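Igor Tomaszewski
Thread on folding surfaces, since three people asked after my last one on hangers. I fold for a resale shop in Meretberg. Shirts mostly, some trousers, a few knits. All of this is about the table and the cloth on top of it. 1/

Table height first. Stand straight, let your arms hang, bend the elbows to a right angle. The work surface goes a hand's width below the elbow. Kitchen counters are close for most adults. Dining tables are too low and you will feel it in the lower back after the second basket.

Depth matters more than width. A men's large laid flat with the tail toward you needs the whole body length plus room to bring the sleeves across. If the collar hangs off the far side, the weight of it drags the shoulder seam out of line while you work on the hem.

Now the cover. A bare laminate top is fast and bad. Cotton jersey slides on it. You fold the left third in, and the right third shifts by a finger's width. The error shows up at the end as a crooked placket.

What you want is friction on the underside of the garment and very little between the layers. A matte woven cover does this. Felt grips too hard and leaves lint on dark knits. Terry is worse. Oilcloth behaves like the laminate.

I tried three covers in June on the same top. Sial canvas, a Rondix table felt, and a plain cotton twill from the remnant bin. The twill won. The canvas was fine after a few washes but stiff along the old fold lines. 9/10 for the twill, with a point off for shrinkage.

Weight: the twill is 245 grams per square meter. Lighter than that and it travels with the shirt. Heavier and it is a nuisance to wash. Cut it long enough to tuck under on all four sides and clip it underneath. No clips on top, they catch cuffs.

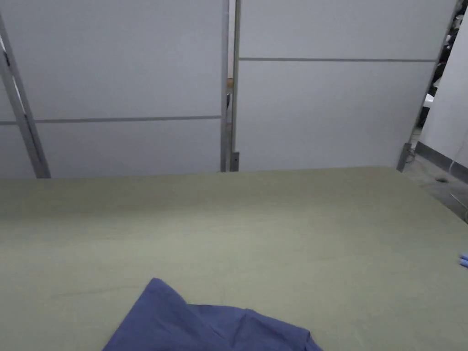 Color is the part people skip. The rule is contrast with whatever you fold most. Navy is the hardest case under flat light, because the folds inside the garment go nearly black and you lose the side seam. Against sage green the outline of a navy piece stays readable even when it is bunched, and you can find a corner to pick up without patting around for it. On a black or charcoal cover you would be working by feel.

White covers are overrated for the same job. The contrast is so strong that the dark cloth turns into one solid shape and the interior folds vanish. A mid-tone gives you both the outline and the inside. Sage, putty, dull tan. Avoid anything patterned.

Faint creases in the cover do no harm. I get asked this a lot. A soft wrinkle transfers nothing to a shirt that sits on it for half a minute. A hard ridge, such as a seam or a doubled edge, does transfer, mostly to linen. Steam the ridges, leave the rest.

Leave clear space on both sides of the piece. The finished stack does not belong on the folding surface at all if you can avoid it. Put it on a shelf behind you or on a cart. A stack on the table shrinks the usable area with every shirt, and you start folding smaller to compensate.

Starting from a bunched shirt, order of operations:
Find one shoulder seam.
Find the other by following the collar.
Lift by both, let it hang, one shake.
Lay face down, collar away from you.
Smooth from the center out.

Do not smooth from the hem up. It pushes slack into the yoke and you end up chasing it.

Sleeves: fold the side in to the midpoint between collar and shoulder, then turn the sleeve back down along the fold. Keep the sleeve inside the line. If it sticks out even slightly it will show as a bump when the stack gets pressed under its own weight.

Long sleeves on a narrow shirt need two turns. Make the first at the elbow. People try to do it in one and the cuff ends up below the hem.

Folding boards. I own a Cimusia and used it for over 542 shirts before I put it away. It gives a uniform width, good for display shelves. It is slower than hands on anything with a hood, and it does nothing about a twisted side seam. If your sizes vary a lot, skip it.

Light: one source from the side, low enough to throw a shadow off a fold. Straight overhead flattens everything, and dark cloth suffers first. A clamp lamp on the left works if you are right-handed.

Washing the cover: cold, no softener. Softener coats the fibers and you lose the grip you bought it for. If yours has gone slick, wash it twice with plain detergent and no dryer sheet. Mine came back after the second wash.

Replace it when the middle goes shiny. You can feel this before you see it. Rub a dry palm across the middle, then near one side. If the middle is noticeably smoother, rotate the cover by a half turn and get some more use out of it.

Asked in replies: yes, an ironing blanket works as a cover. It is thicker than it needs to be and the quilting lines show up on fine poplin. Fine for towels and T-shirts.

Also asked: no, I don't pin anything. If the shirt moves enough to need pins, the cover is wrong.

Knits get their own thread. Different rules for the shoulders, and I am still testing whether tissue in the fold is worth the time.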